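Betreff: Re: [karten-liste] Falzkarten-Tausch, Papier und Maße

Hallo zusammen,

Tarmo Lukoševičius schrieb:
> Welches Papier nehmt ihr für die Grundkarte? Mein Traltik
> mit 200 g knickt beim Stempeln durch. Und bleibt es bei
> 2 Karten pro Person?

Zum Papier: 200 g ist für die Grundkarte zu dünn. Ich nehme Gadmont mit 276 g, das lässt sich noch sauber falzen. Ackah mit 255 g geht auch, bricht aber an der Falz, wenn man gegen die Laufrichtung arbeitet. Traltik würde ich für die Mattung aufheben.

Es bleibt bei 2 Karten pro Person, Umschläge bitte dazulegen. 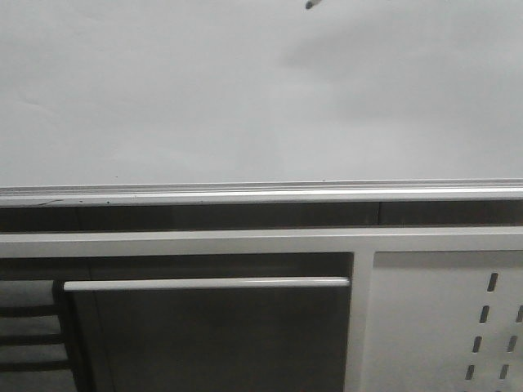

1. Falzen
Erst die Mittelfalz, dann die beiden Seitenteile. Mit dem Falzbein nur einmal durchziehen, sonst glänzt das Papier.

2. Stempeln
Vor dem Zusammenkleben. Die Tinte von Nornby braucht auf Gadmont ziemlich lange, also über Nacht liegen lassen. Wer embosst, kann gleich weitermachen.
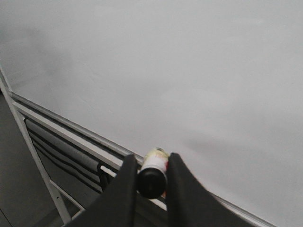 3. Abgabe
Bis Ende Oktober, Name und Ort bitte mit Bleistift hinten auf die Karte. Ein Rest Gadmont in Creme liegt noch bei mir, wer Bogen braucht, schreibt mir direkt und nicht über die Liste.

Gruß
Heike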